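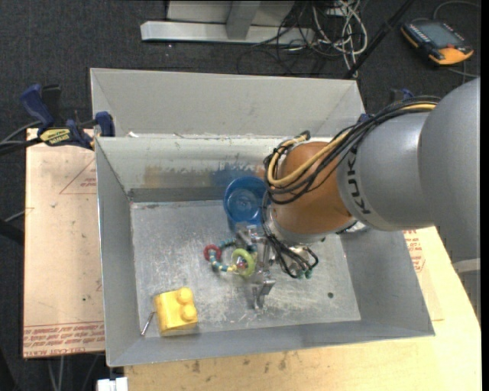 The Second Cell

The request had three columns. The first listed what the lab wanted, the second what each item cost, and the third was headed Justification. In the first two rows it said "see attached." The attachment was a page and a half long and had been rewritten more often than the purchasing office at Brurkatness would have believed.

The engineer opened it again at a quarter to five. The deadline was midnight, but the form server tended to fail after supper, when the other departments remembered it.

Row one: robot arm, refurbished, with controller. The quote had come from Zinby and was good until the end of October. Row two: gripper, parallel, two fingers. Row three: bins, sheet metal, open top, quantity 8. The old bins had been bought as 2 and used until the floors were more scratch than finish. Depth cameras do not like scratches any more than they like mirrors, and the engineer had written a paragraph on this, cut it to a sentence, and then restored the paragraph.

Row four was clamps. The reviewer had circled it last year and asked why a robot cell needed bar clamps from a hardware store. The answer was that the bins had to stay where the calibration said they were. A bin that moved a quarter inch in the morning produced a day of grasps a quarter inch wrong, and the log did not say why. The engineer typed: "Fixturing, general." It had gone through under that name the year before last.

Row five was the one that mattered. It read: test objects, assorted.

Dreltulix sold a certified object set. It came in a foam-lined case with a booklet of weights and dimensions, and it cost as much as the bins and the clamps together. The lab's own set had come from a toy aisle and a kitchen drawer: building blocks, plastic cups, beaded rings, bolts. Replacing all of it would cost 70 dollars. The reviewer had a known dislike of small numbers. A small number looked like something the lab could pay for itself, and once that idea took hold it spread upward through the rows.

The engineer looked at both options for some time.

The technical case was plain. The certified set was rigid, opaque and matte. The trials that failed were the ones with beads, which changed shape between the picture and the grasp, and the ones with clear plastic, where the camera reported the wall behind. A set without those things would raise the success rate and teach the group very little. On the other hand, the booklet was a real convenience. Results could be compared with those of the Espinoza lab, which had bought the case two years earlier and mentioned it in every paper.

At 6:10 the engineer deleted the Dreltulix line and entered the 70 dollars. Then came spare gripper fingers, quantity 13, in place of the usual 4. Fingers bent. They bent mostly on the bin walls, when a planner chose a block lying in a corner, and a new cell would have a new planner and the same corners.

The total was lower than last year's. The form flagged this in orange and asked for an explanation of the variance – a required field, minimum one sentence.

The engineer wrote, "Object set purchased locally," and pressed Submit. The page turned white and stayed that way. The status bar showed a small wheel. In the next room the cell was running its evening batch, and the arm could be heard going down, stopping, and coming up again.

At 6:24 the form returned with a reference number and a note that row three required a second quote.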